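Account Verification and Broker Listings: Frequently Asked Questions

How do I get a verified badge on my Helent profile?
Open Settings, choose Verification and upload a trading statement issued by your broker. The statement must show your profile name and at least 3 months of activity. Screenshots of a trading platform are not accepted.

Which file types can I upload?
PDF or CSV. The maximum is 2 files per request. Remove any password before uploading — locked files are rejected automatically.

Why does my profile show error 3179?
The name on the statement does not match the name on the profile. Correct the profile name, save it, and submit the request again. Do not open a second account.

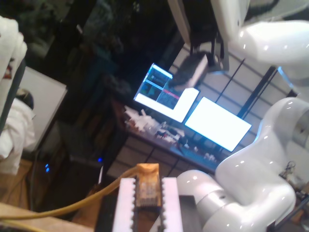 Robot arm holding a small component with a yellow cable.

Can I link more than one broker account?
Yes. Each account is verified separately and gets its own line in the Ukska table. Accounts held in different currencies are not combined.

How is the Obradović score calculated?
It compares closed trades with the largest drop in account balance over the same period. Open positions are left out. Profiles with a short trading record show a dash in place of a score.

A broker is missing from the directory. How do I suggest it?
Use the Add a Broker form. Include the legal name of the company, its license number and the country of registration. Descriptions are limited to 690 characters.

What does "Kirnavby" mean next to a listing?
The listing was imported from the old Kirnavby directory and has not been rechecked. Its fees and spreads may be out of date — confirm them with the broker.

Can I remove my trading history?
Yes, under Settings, Data. Removing it also removes the badge.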